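## 4. Setting up your shop's listing

Complete section 3 (Account and sign-in) before you start. You will need your business license number, your opening hours and at least one picture file.
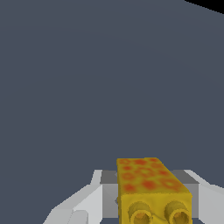
*Figure 4-1. Yellow block with orange spots, gray surface.*

Fustora lists independently owned shops in Irley, Brokley and Sheehan. A shop with more than one location needs a separate listing for each address. All of them can be run from the same account.

### 4.1 Enter the basic details

1. Sign in and select **My Shop** from the left menu.
2. Select **New listing**.
3. Type the shop name as it appears on your sign. Leave off "Inc." or "LLC" unless customers use it.
4. Choose your town. If you are outside town limits, choose the town where your mail is delivered.
5. Enter the street address and press **Check address**. A green bar means the address was found.
6. Choose up to two categories. The first one decides where your shop appears in the printed guide.
7. Press **Save draft**.

**Note:** The address check does not recognize suite letters. Put them in the second address line.

### 4.2 Write the description

The description box holds 580 characters, counting spaces. The counter under the box turns red when you go over, and the **Save** button stops working until you cut the text back.

1. Open the **Description** tab.
2. Say what you sell or do in the first sentence. Only that sentence is shown in search results.
3. Add anything a new customer would need to know, such as parking, a side entrance or cash-only payment.
4. Press **Preview** and read the text on both the phone and desktop views.
5. Press **Save draft**.

Do not put prices in the description. Use the **Specials** tab, where each entry has its own end date.

**Caution:** Pasting from a word processor can bring in hidden formatting. If the preview shows odd gaps or boxes, select all the text, press **Clear format** and save again.

### 4.3 Add pictures

1. Open the **Pictures** tab and press **Add**.
2. Select a JPG or PNG file. Each listing can hold 12 pictures.
3. Drag the pictures into the order you want. The first one becomes the cover.
4. Type a short caption for each. Captions are read aloud by screen readers.
5. Press **Save draft**.

**Note:** The cover is cropped to a square in search results. Use **Adjust crop** to move it.

### 4.4 Set your hours

1. Open the **Hours** tab.
2. Enter opening and closing times for each day. For a day you are closed, check **Closed** and leave the times blank.
3. If you close for lunch, press **Split** and enter the second set of times.
4. Add holiday closings under **Exceptions**. These override the regular hours.

Hours left blank are shown to customers as "Call for hours."

### 4.5 Publish the listing

1. Press **Review**. Any missing fields are listed at the top of the page.
2. Fix the missing fields and press **Review** again.
3. Press **Submit**.

Listings are checked by hand before they go live. Anything submitted over a weekend is looked at on Monday. You will get an email when the listing is approved, or a note saying what has to be changed.

**Caution:** Changing the shop name or address after approval takes the listing offline until it has been checked again. Changes to hours, pictures and specials appear right away.

### 4.6 Order a window card

Each approved listing comes with one free window card showing the shop's code.

1. Go to **My Shop > Window card**.
2. Confirm the mailing address.
3. Press **Send card**.
4. When the card arrives, scan the code with a phone. It should open your listing.

If it opens a different shop or an error page, do not display the card. Report error 2893 from the **Help** menu and a replacement will be mailed.

Shops that want to be in the fall printed guide must be approved before the end of September. For help with specials and coupons, go to section 5.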